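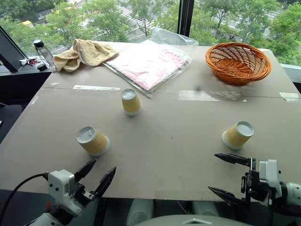 Ribbed-sleeve paper cups, stored rim down.

Gultov Ribbed Paper Hot Cup

Single-use paper cup for coffee, tea and soup, with a ribbed outer sleeve bonded to the cup wall at the factory. No separate sleeve is needed. Supplied by Dandik to cafes, offices and meeting venues.

Construction

The cup has two layers. The inner wall is coated paperboard, sealed along one vertical seam and rolled outward at the top to form the rim. The outer layer is a finely ribbed paper sleeve. The ribs run vertically and hold a layer of air between the hand and the inner wall. The base is a flat disc set up inside the wall, so the cup stands on its lower edge and the disc does not touch the table.

Base discs are cut from more than one grade of coated board. Gloss can differ between cups in the same sleeve. This has no effect on leak performance.

Sizes and packing

Small: 200 ml, case of 900
Large: 500 ml, case of 500

Cases are packed in plastic-wrapped sleeves. The small cup takes the Tatow S lid and the large cup takes the Tatow L lid. Lids are sold separately and are not interchangeable between sizes. The lid code is molded into the top surface next to the drinking hole.

Use

Suitable for hot and cold drinks. Fill to no higher than two finger widths below the rim when a lid is to be fitted. Press the lid down at the side opposite the drinking hole first, then work around to the front with both thumbs. A lid that has been removed and refitted more than once should be replaced.

Not for use in microwave ovens, conventional ovens or freezers. Not for alcohol above wine strength, cooking oil or solvents. Do not hold drinks in the cup for more than 2 hours; the seam at the base softens with long contact.

Storage

Keep cases dry, off the floor and away from outside walls. Cups take up moisture from the air and the rim loses stiffness, which shows up as lids that pop off on one side. Once a sleeve is open, store the cups rim down on a clean surface or in a tube dispenser.

Dispensers

The small cup fits the Escobar wall dispenser with the narrow collar. The large cup needs the wide collar, part of the same kit. The ribbed wall has more grip than a smooth cup - if two cups come out together, turn the collar screw a quarter turn tighter and try again. Do not oil the collar.

Disposal

The inner coating means the cup is not accepted in all paper recycling. Check with your waste contractor. Empty the cup and take off the lid before sorting. Lids go in a separate stream.

Ordering

Minimum order is one case. Mixed cases are not available. Printed sleeves can be made to order in one color; artwork for delivery in October must be approved before the production slot is confirmed. Print does not cover the strip beside the seam.

Samples of both sizes, with lids, can be requested from Milagros Sarmiento at the Dandik sales desk. State the size and the dispenser model, if one is in use.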